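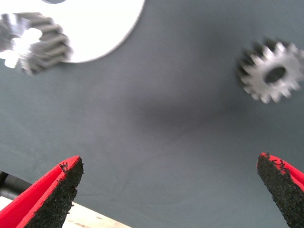 Braster Planner: Frequently Asked Questions

Braster is the free motion planning and control package we maintain at Bandetcombe. It was written for small parts work, mostly gears onto pins, and people keep finding other uses for it, which we love! Leonora Macapagal looks after the planner and Felicidad Dagdag looks after perception. Send either of them your strange bugs.

What do I need to run it?

A Linux computer, a robot arm that accepts joint commands at 50 Hz or faster, and at least one color camera. Wrist cameras are where most of the fun is. A second view from higher up helps a lot when the fingers hide the part.

Why does the gear detector lose parts when the arm moves quickly?

Motion blur, nearly always. The teeth smear into each other and the detector can't find a clean edge. Try a shorter exposure first, then lower the approach speed in the task file. The May release also added a "settle" step that waits for the wrist to stop before it trusts a detection. Turn it on, it's great.

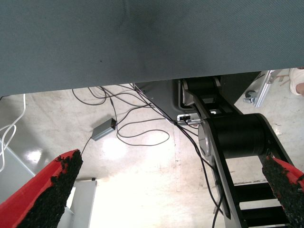
Can I plan for two arms at once?

Set arms: 2 in the config file and give each arm its own base pose. The planner then treats both arms as one big system, so neither will be sent through space the other is using. Planning is slower this way (there are twice as many joints to think about), but the motions come out lovely and smooth.

How does it line up a gear with a pin?

In stages. The planner brings the gear close to the pin and a little above it, using the camera estimate. From there the controller takes over and lowers the gear in a small spiral, watching the motor currents for contact. When the bore drops over the pin, the sideways load falls off and the spiral stops.

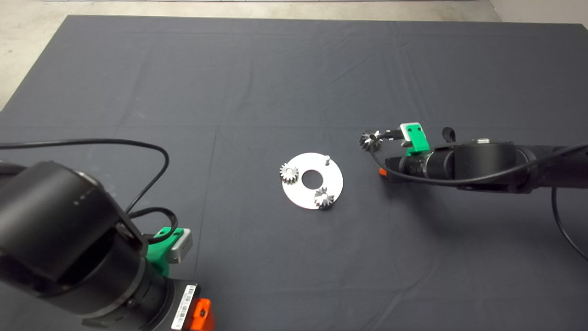

The spiral radius, pitch and contact limit all live in the insert block of the task file. Start with the defaults and change one at a time. If your gears fit tightly, a smaller pitch will do more for you than a bigger radius.

My calibration fails with error 53. What now?

The solver didn't get enough different wrist angles. Collect the poses again and tilt the wrist much more than feels natural.

Is there a simulator?

There is, and it's called Bunddale. Same task files, same log format. Issue 199 tracks the missing friction settings, and we'd be thrilled to get a patch.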